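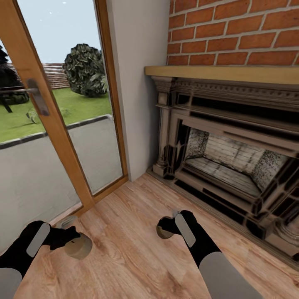 Head view in sim, both arms out, patio door on the left and fireplace on the right

Forum: Simulation and Planning
Topic: Two-arm planner keeps tucking the left elbow near the patio door

trisholm_dev
Posted 9:14 am

Okay, I'm having way too much fun with this scene and I need somebody to tell me where I'm being dumb.

Setup: two arms, one shared head camera, running in the Trisholm house pack. The job is to get the left hand down to the little grey thing on the floorboards by the door while the right one waits near the fireplace. Sampling planner first, then a short optimizer pass to smooth it, then an impedance controller tracking the result. The optimizer pass is new this week and oh man, the motion is so much nicer. I keep replaying it.

The trouble is on the left. I planned the same reach 300 times with different seeds, and the planner found a valid path every time, but a big clump of them fold the elbow in hard before they go anywhere. It looks like a chicken wing. The right arm goes straight out over the floor and behaves beautifully.

Config is stock apart from the joint weights, which I lowered on the wrist.

mossy_gradient
Posted 9:40 am

Love this scene, the light through that door is lovely.

My money is on the door handle. That lever has a long bar on it and it sits on the left, same side as your bad arm. What collision shape did it get on import? If it was wrapped in one convex hull together with the door frame, your planner thinks there's a big solid lump hanging in the room.

kettle_logic
Posted 9:52 am

I don't buy the handle. The hand is going down to the floor, the handle is up on the frame. I'd look at the joint weights first. You made the wrist cheap, so the sampler spends wrist motion to save shoulder motion, and the elbow ends up wherever it ends up. Had the same thing on a Bemano pair last spring with no furniture in the room whatsoever.

trisholm_dev
Posted 10:05 am

Put the wrist weights back to default and ran another 300. Fewer chicken wings but still plenty! So kettle_logic gets partial credit. Checking the collision shapes now.

trisholm_dev
Posted 10:31 am

Oh wow. The debug overlay is something else. The door, the frame and the handle are a single hull, and it pokes well out over the floorboards. And the fireplace went the other way: the importer kept every bit of the carved molding, so that mesh alone has 2,255 triangles in the collision set. All those little ridges under the mantel, checked on every single edge.

mossy_gradient
Posted 10:38 am

HA. Handle!

Split the door into separate boxes, frame pieces and glass, and give the lever its own capsule. For the fireplace use one box for the shelf, one per side and one for the back, and leave the opening open in case you ever want to reach in there.

kettle_logic
Posted 10:50 am

Fine, handle. I'll still argue against boxing up the fireplace that coarsely. If perception is feeding you a point cloud off the rendered depth and your collision world is four boxes, the two will disagree along the molding, and your "unexpected obstacle" monitor will fire on stone that's been there all along. Keep a decimated mesh for the filter and boxes for the planner.

fimach_user
Posted 11:17 am

Two collision worlds is how you end up debugging on a holiday. We tried it on the Fimach stack and they drifted apart inside a month. One set of shapes, padded a bit, used everywhere.

kettle_logic
Posted 11:26 am

They drift if you edit them by hand. Generate both from the same source at build time and they can't.

santeri_k
Posted 12:02 pm

Santeri Kettunen here, I look after the importer in the Saarinen tools. Merging static parts under one parent is the default, and it's a bad default for doors. Set merge_static to off on that node and you get a hull per part. There's also a separate simplify step you can point at the fireplace. It writes both versions from one file, so you can each have your way.

On glass: check whether your depth render treats it as solid. With a clear pane you'll get the lawn and the bush back as points, the planner will see free space all the way out to the fence, and some seeds will happily send an elbow through the window.

trisholm_dev
Posted 1:48 pm

merge_static off, door split, simplified fireplace for the planner. Nine seeds so far and every one goes out and down in one clean sweep. No wings! Planning got noticeably quicker too, I'll post timings once I've run the full batch.

Santeri, you called the glass. The cloud had grass in it. I've added a thin slab for each pane and I'm masking the depth behind it.

mossy_gradient
Posted 1:55 pm

So good. Do the right arm into the firebox next, please. Those sides narrow the approach and I want to see what your optimizer does with it.

kettle_logic
Posted 2:10 pm

Put your wrist weights back where they were and run the batch again before you close this. I want to know how much of it was me.

trisholm_dev
Posted 2:16 pm

Queued both. Firebox reach goes in a new thread.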